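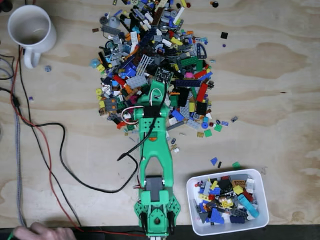

Chapter 7
Sorting Mixed Parts

7.1 Introduction

A heap of assorted LEGO is a useful model of an unsorted store. Bricks, plates and technic parts lie together in many colours, and small pieces hide under large ones. Even the parts on top are not equally easy to pick out: a long dark blue plate is found at a glance, whereas a small dark piece beside a grey one may be missed.

Sorting divides such a heap into classes. The choice of class decides how long the work takes and how quickly a part can be found afterwards. Colour is the easiest property to judge but a poor guide to use. Shape is slower to judge and usually serves the builder better.

This chapter covers:

sorting by colour, shape and size
the order in which classes should be removed
the treatment of strays outside the main heap
storage in trays and drawers

Section 7.2 defines the terms. Section 7.3 applies them to the Ledesma trial, in which Marjan Esfahani sorted 315 parts in two passes, with a limit of 30 minutes for each pass.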